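3.2 Dispensing method and portion consistency

The second part of the study concerned how condiments were served at the point of sale, and whether the type of container had any bearing on the amount of sauce a customer received. Earlier work on salt reduction in takeaway food has tended to concentrate on recipes. The contribution of table sauces is usually estimated from the label, on the assumption that a portion is the size the manufacturer states. Our visits to outlets in Caltell and Brister gave good reason to doubt this assumption.

Three forms of serving were recorded: sealed sachets, pump dispensers and squeeze bottles. Sachets were the most common form in Caltell, where several outlets share a single wholesaler. In Brister, squeeze bottles were preferred, and staff applied the sauce themselves unless the customer asked otherwise. Bottles of this kind are refilled from bulk tubs, so the customer sees no label and has no means of judging the salt content of what is served (Figure 4).
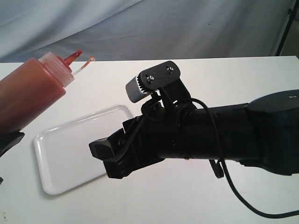
Figure 4. Squeeze bottle of reddish-orange sauce with a red conical nozzle, and a white tray.

A total of 712 servings were weighed across 14 outlets. Each meal was bought at the normal price, and the sauce was asked for in a separate pot so that it could be weighed without loss. Outlets were told of the study afterwards and could withdraw their results; none did so. Servings from sachets varied very little, as would be expected. Servings from pumps varied mainly with the number of strokes given, and those from squeeze bottles varied most of all, both between outlets and between members of staff at the same outlet.

The highest mean salt content per serving from a squeeze bottle was 300 mg, recorded at an outlet on the Escobedo Road in Brister. The lowest was 182 mg. Both outlets bought the same sauce in the same size of tub, and the difference is therefore one of quantity alone. Time of day had a small effect, with larger servings given during the evening trade.

These results should be read with some care. Asking for sauce in a pot may itself have changed how much was given, and two of the outlets changed supplier in March, part of the way through the visits. Servings taken after the change have been kept in the main analysis and are shown separately in the Valis tables at Appendix B.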